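Dosach pellet smoker – is the low setting any good?
Outdoor cooking board, Histon 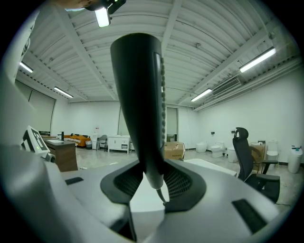 Page 4 of 9

eluned_m
Still not convinced by the Dosach. The leaflet says it will sit at a low heat all night on one hopper. Has anyone here done that with a pork shoulder, without getting up to fiddle?

TinLa
Yes, in August. I put it on at 9 in the evening and it was fine at breakfast. The meat was good too.

eluned_m
Fine by the dial on the lid, or did you have a probe in? Those dials read whatever they like.

TinLa
By the dial. I've never had reason to doubt it.

Anwara Uddin
I have. Mine was out by around 4 degrees on a still day and a lot more in wind. For £473 I expected a thicker lid. My old Goleo kettle holds steadier and that was second-hand.

alina.sima
Disagree about the Goleo, sorry. I had one and the bottom vent stuck every time it got greasy. You do have to clean the fire pot on the Dosach before a long cook, and I'd bet half the complaints on page 2 come from people who don't.

Anwara Uddin
I clean mine every time, thanks. Doesn't make the lid any thicker.

annickb
Which pellets is everyone using? The Howlader ones left me a lot of ash – cheap, but the fire went out twice.

alina.sima
Oak, from the farm shop. Never bought Howlader.

eluned_m
So that's one good night going by a dial, and a lid that leaks heat. I'll hang on to my money until somebody posts proper probe readings.

TinLa
I'll put a probe in next time, but it'll be ribs.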